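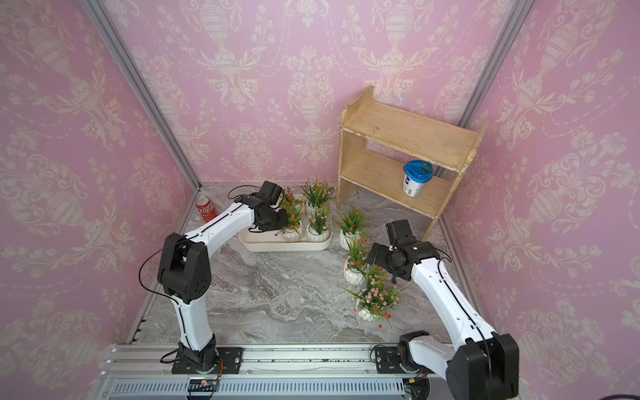

Comparing two sets of gripper fingers on a two-arm bench

What you need

Two arms of the same model on one rail. Two sets of fingers that fit the same gripper body. Mine are the Malgate flats and the Kelano flats, a bit narrower. A wrist camera on each arm. Light objects that are awkward to hold – I use small artificial plants in pots. A tray. Masking tape, a pencil, the hex key that came with the fingers (dont lose it, the size is odd).

Skip the heavy stuff for now. If a finger can't manage a plastic plant I don't care what it does with a steel block.

Step 1. Get both arms to the same starting point

Power off, wipe the rail, check the base plate screws. Power on, home both arms. Now close both grippers on nothing and look at the reported position. They should agree. Mine were 3 counts apart, which is fine. If yours are way off, redo the zero before you touch anything else, or you will be comparing zeros and not fingers.

Malgate on the left arm, Kelano on the right. You'll swap them halfway. Do not skip the swap. Last time I skipped it and blamed the fingers for what was a slack cable on the right wrist. A whole Saturday gone.

Step 2. Set one grip force and leave it

I run 19 percent of max current on both. Higher and the leaves get mashed into the pot, lower and the pot slides out when the arm speeds up. Start from mine, go up or down once, write the number on the tape, stick the tape to the bench. Then hands off. The urge to bump it up for the set that's losing is very strong.

Step 3. Sort out the approach

Go in low, fingers either side of the pot, wrist tilted. Coming straight down you meet leaves first and the grass-type leaves get between the finger and the pot. Then you're gripping leaf. Holds for a second, then doesn't.

Two approaches worth saving as presets:

Side approach, for plants standing on the open table.

Angled from above, for plants on the tray where the neighbors are in the way.

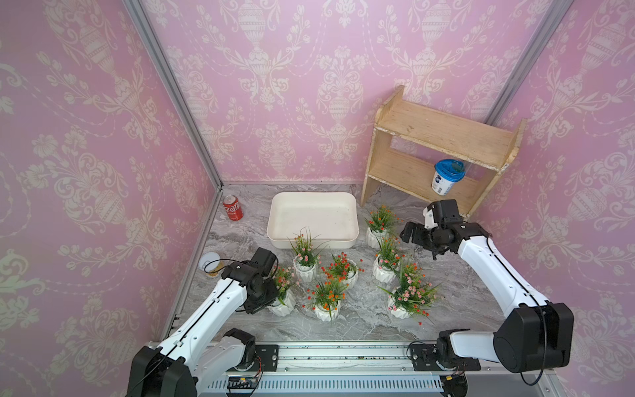

Save them under the same names on both controllers, trust me. I had "side" on one and "side_new" on the other and lost most of an evening to it. Also save a park pose for each arm that keeps it well out of the other one's way, and run the two parks together at low speed once before you go any faster. Watch the elbow cables when you do. A loop that looks fine at park can snag at full reach.

Bushy plants: aim for the pot, not the middle of the whole thing. A plant that leans will pull your eye (and the detector's box) off to one side. I shift the target toward the pot by hand for the worst ones.

Step 4. Run the picks

Table to tray, then tray to table. One arm at a time, other one parked. 200 picks per finger set, half before the swap and half after. Sounds like a lot, goes quick once the presets are right. For each pick write one letter:

G – good, lifted and set down standing

L – lifted but dropped or tipped

M – missed, never left the table

Paper is fine. I type it up later. Shuffle the plants every so often or you only end up testing one layout.

Step 5. Check the wrist view before you believe any of it

Overhead view tells you if it worked. Wrist view tells you why it didnt. Pull the wrist frames for every L and M, and a few G's too. 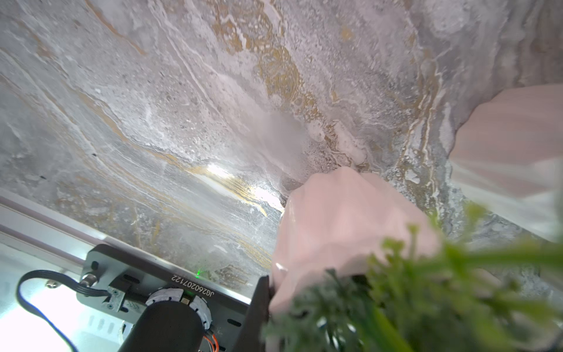
Valter Wikström

Things to look for when you go through them:

Is the finger flat against the thing or only touching with an edge? Edge contact shows up as a drop later on.

Is there green right up against the lens? Close leaves go to mush and the autofocus, if you have it, will chase them. Lock focus at finger distance.

Glare. Shiny table tops are bad for this. If a bright patch keeps landing near the fingers, move the lamp before you touch the exposure. A dark exposure hides the contact point and that's the bit you need.

Step 6. Swap and repeat

Move the Malgates to the right arm, Kelanos to the left. Home again, close on nothing again, same force. Same presets. Do the second half.

If one set wins on both arms, good, you have an answer. If the win follows the arm, stop and go check the arm. Wrist screws first, then cable, then zero.

What I got

Kelanos were better on the tray, narrower so they fit between pots. Malgates better out on the open table, more surface, fewer tips. Total misses were close, 9 between them. I kept the Kelanos on because most of my work is trays. Yours may not be.

Will add the soft pads from Haugen in September if they show up. Settings file is on the downloads page, the one marked v3, older one has the wrong park pose for the left arm.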